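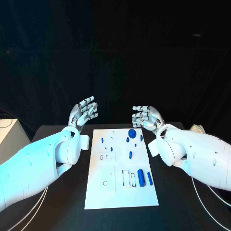

設備だより 4月の導入に向けて

前号で「双腕は夢ですね」と書いたら、思いがけず予算の話が動きだしました。言ってみるものです!

いま候補に残っているのは、Avutanoの双腕セットとTrukeroの片腕2台構成。見積もりは本体だけならTrukeroが68万円安いんですが、ハンドが別売りで、五指タイプを左右そろえると差が34万円まで縮みます。うーん、悩ましい。ハンドは消耗品扱いにできるのか、経理に問い合わせ中です。

それと、意外に効いてくるのが周辺の細々したもの。練習用ボード(青いペグや円柱、丸いノブを載せて、印刷した枠に合わせて置くやつです)、つや消しの暗い色の天板、背景用の黒い幕、ケーブルの取り回し。去年はここをまるごと見落として、年度末にあわてて80万円の追加申請を書きました。もうやりたくないです…。今回は最初から「周辺一式」の行を作ってあります。

保守はMoussaに頼むと年200万円。高い!と思ったものの、指の関節の交換まで込みだそうで、自分たちで直す時間を考えるとちょっと揺れています。制御ソフトのEmentは今のライセンスのまま使えるので、こちらの追加費用はなし。

設置場所の希望や「ボードにこの部品も載せたい」という要望があれば、早めに私まで。ボードの図面はまだ直せます。電源の位置だけは先に決めたいので、そこに意見のある方は特に急ぎでお願いします。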